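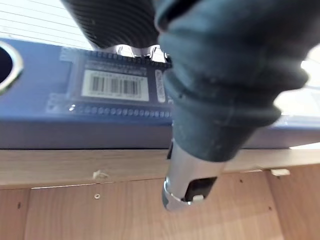
7 ハンドが停止したときの復旧

本章では、Mellance本体に取り付けたKutexハンドが動作中に停止した場合の確認と復旧の手順を説明します。対象となるのは、Plelierの画面に次のいずれかのコードが表示された場合です。

3705 指または親指の過負荷
2801 手首カメラの視野遮蔽

両方のコードが同時に表示されたときは、2801の手順を先に行ってください。コードが表示されずに停止した場合は、本章の手順を使わず、第2章「電源と非常停止」に従って電源を切ってください。

警告
停止中のハンドは保持トルクがかかったままです。表示が消えていても、指、親指、手首の関節に手を入れないでください。復旧操作を行う人以外は、可動範囲の外に出てください。

注意
非常停止ボタンを押すと腕の保持が解除され、ハンドが自重で下がります。棚や機器の上でハンドが止まっている場合は、下に緩衝材を入れるか、7.1の手順で保持状態のまま退避させてください。

7.1 停止直後の確認

1. Plelierの「動作」画面で「一時停止」を選びます。停止コードが表示されていても、この操作は省略できません。

2. 画面右上の状態表示が「保持」になっていることを確認します。「待機」と表示されている場合は、腕が下がるおそれがあります。ハンドの下に手を入れず、非常停止の手順に移ってください。

3. ハンドの位置を、可動範囲の外から目で確認します。カメラ映像だけで判断しないでください。手首カメラは指先に近いため、ハンドと周囲の物との間隔が実際より広く見えることがあります。

4. 指先が機器の筐体、棚の縁、ケーブルなどに触れていないかを確認します。触れている場合は、手順5に進まず7.3に進みます。

5. 「退避」を選び、方向を「上」にして実行します。ハンドは低速で持ち上がり、7秒以内に止まります。途中で引っ掛かりや異音があれば、すぐに「一時停止」を選んでください。

メモ
棚の上に端子や基板が露出した機器がある場合は、退避の前にその機器の電源を切ってください。指先の外殻は金属製です。

注意
退避方向の初期値は、直前の動作の逆方向です。棚の縁の手前で下向きに止まった場合、初期値のまま実行すると親指の先が縁に当たることがあります。方向は必ず画面で選び直してください。

7.2 コード2801 手首カメラの視野遮蔽

手首カメラの視野が広い範囲で遮られると、ハンドは現在の位置で止まり、コード2801を表示します。原因として多いのは、人の手や腕、外装カバーのたるみ、レンズの汚れです。

1. Plelierの「カメラ」画面を開き、停止時の映像を表示します。映像は停止の前後が自動で保存されています。

2. 遮っているものの種類を確認します。人の体の一部に見える場合は、遮蔽物がなくなっても自動再開を使用しないでください。

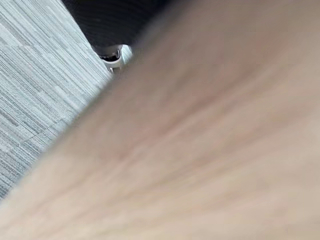 図7-2 人の手または前腕がカメラの直近にある映像。背景は床面の一部と、キャスター付きの黒っぽい物の一部

3. 可動範囲に人がいないことを、声をかけて確認します。床に落ちた物を拾っている人や、腰掛けている人は見落としやすいため、机の陰も確認してください。

4. 停止時の映像に人が写っていなかった場合は、外装カバーを点検します。手首の周りで布地が折れ重なり、レンズにかかっているときは、電源を切ってから折り目を伸ばし、固定ベルトを締め直します。

5. レンズに汚れがある場合は、電源を切り、付属の乾いた布で拭きます。溶剤は使わないでください。

6. 電源を入れ直し、「カメラ」画面で現在の映像を確認します。映像の端に布地が入っていても、中央の判定枠にかかっていなければ使用できます。

7. 「エラー解除」を選びます。解除後も動作は再開しません。続きから動かす場合は、7.4の確認を済ませてください。

注意
視野遮蔽の検出は、人の保護を目的とした機能ではありません。カメラと人の間に十分な間隔があると、人がハンドの動く経路に入っていても検出しません。可動範囲への立ち入りは、柵または床の区画表示で管理してください。

メモ
旧版のPlelierでは、遮蔽物がなくなると動作が自動で再開する設定が初期値になっています。「設定」の「停止後の動作」を開き、「手動で再開」に変更してください。設定は本体ごとに保存されるため、複数のMellanceを使用している場合は1台ずつ変更が必要です。

7.3 コード3705 指または親指の過負荷

指または親指が硬い物に当たるか、関節に異物が挟まると、コード3705を表示します。画面には負荷を検出した指の名称も表示されますが、隣の指が原因になっていることもあります。表示された指だけで点検を終えないでください。

1. 指先が周囲の物に触れている場合は、可能であれば物の側を動かして離します。棚や据え付けの機器など動かせない物のときは、「手動送り」を最低速度にして、接触面から離れる方向へ少しずつ動かします。

2. ハンドが開けた床の上に来るまで腕を移動し、指先を下に向けます。椅子などの動く家具は、腕の経路から離しておきます。

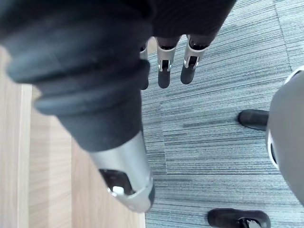 図7-3 点検時の向き。手前が親指、奥が指

3. 状態表示が「保持」のまま変わらないことを確認し、本体を作業停止モードに切り替えます。キースイッチを回し、キーを抜いて点検者が携帯します。

4. 親指の付け根にある蛇腹ブーツを目視します。裂け、めくれ、ひだの間への挟み込みがないかを、側面からも確認します。

5. 親指先端の金属カバーを確認します。開口部の内側に見える白い部品は正規の部品です。引き抜いたり、工具で押したりしないでください。

6. 各指の関節部を確認します。リンクとピンのすき間に、紙片、樹脂の破片、糸くず、小さな金属片がないかを調べます。見つかった場合は先の丸い樹脂製ピンセットで取り除きます。エアダスターは異物を奥へ送り込むことがあるため使用できません。

7. 指先のゴムパッドに浮きや欠けがないかを確認します。浮きがあるときは、接着剤で貼り直さずにパッドを交換してください。

8. キースイッチを戻し、Plelierの「点検」画面から「指の単独動作」を実行します。指は1本ずつ低速で曲げ伸ばしされます。実行中は可動範囲に入らないでください。

9. すべての指が「正常」と表示されたら、「エラー解除」を選びます。

警告
過負荷の原因を取り除かずに「エラー解除」を繰り返さないでください。3705は解除のたびに許容値が元に戻るため、引っ掛かった状態で力が加わり続け、リンクのピンが曲がることがあります。ピンが曲がったハンドは、現場では修理できません。

単独動作で再び3705が表示された場合は、負荷の値を控えて電源を切り、ハンドを取り外さずに販売店へ連絡してください。連絡の際は、停止した動作の名称、当たった物の材質、直前に交換した部品の有無を伝えてください。取り外した状態では手首側の原因を調べられません。

7.4 再開前の確認

停止した動作を続ける前に、本体の姿勢と足元を確認します。ハンドだけを復旧しても、上体が傾いたまま再開すると、最初の動きで重心が移り、足がずれることがあります。

床材の境目に立たせて使用している場合は、特に注意が必要です。カーペットは荷重で沈み込むため、片足ずつ異なる床材に置くと、左右の足裏センサーの値に差が出ます。この差が許容範囲を超えてもコードは表示されず、姿勢補正の量が増えるだけです。補正が続くと腕の先端位置もずれ、棚の縁への接触につながります。

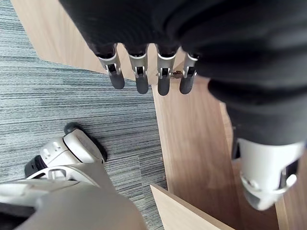
先端位置のずれは「本体」画面の「補正量」で確認できます。値が黄色で表示されているときは動作を再開せず、両足を同じ床材の上に移して原点合わせを行ってください。赤色のときは転倒のおそれがあるため、吊り具を掛けてから移動します。

1. 両足の裏全体が床に着いていることを確認します。つま先やかかとが段差にかかっている場合は、位置を変えてください。

2. 足の間と足の周囲に、板、工具、ケーブルなどが残っていないことを確認します。

3. 脚部カバーの裾が足首の関節に巻き込まれていないことを確認します。裾が長い場合は、付属のクリップで留めます。

4. 腕を下ろした位置で、指先と床および足の間にすき間があることを確認します。すき間が足りないと、再開時の手首の動きで指先が接触します。

5. 「再開」ではなく「最初から」を選び、速度を最低にして一度通します。異常がなければ通常の速度に戻します。

注意
「再開」を選べるのは、停止してから本体も周囲の物も動かしていない場合に限ります。点検のために腕を移動した後は、必ず「最初から」を選んでください。

7.5 記録

復旧が終わったら、「履歴」画面で停止の記録を開き、原因と処置を入力します。入力しないまま電源を切ると、原因欄は「不明」として保存されます。後から修正することはできますが、停止時の映像は容量が不足すると古いものから消去されます。残しておく必要がある映像には「保護」を設定してください。

同じ指で3705が続けて2回記録された場合は、通常の点検時期を待たずに、第2章の手順で電源を切り、Kälinサービス窓口へ点検を依頼してください。

関連項目
第2章 電源と非常停止
付録 交換部品の一覧(指先パッド、蛇腹ブーツ、固定ベルト)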